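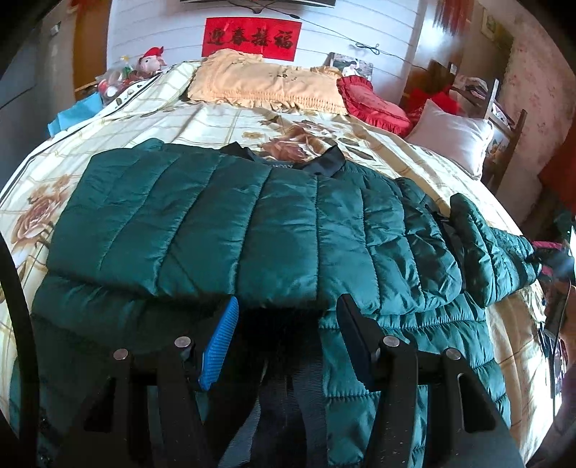
Puffer on the bed, collar to the pillow end. Garment folding demo.

Notebook, October, 3 pm
Surnholm open day, our slot after Dwivedi's. Fuller room than last year, 70 signed in by lunch. Running the Multon build, log starts at 1920. Visitors keep asking why a jacket and not a towel. Told them quilting is slippery, sleeves go where they like, zips are hard for the planner. Need a shorter answer. Grip force still a guess on shiny fabric, check agianst Lillus numbers tonight.

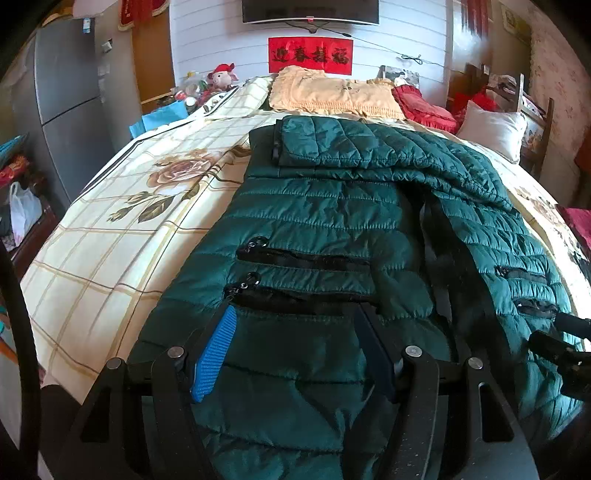
Shalini Pal thinks we should start with sleeves every time and leave the zips alone until the fold order is settled. Will try for the late group. Spare pads in the grey box, chargers too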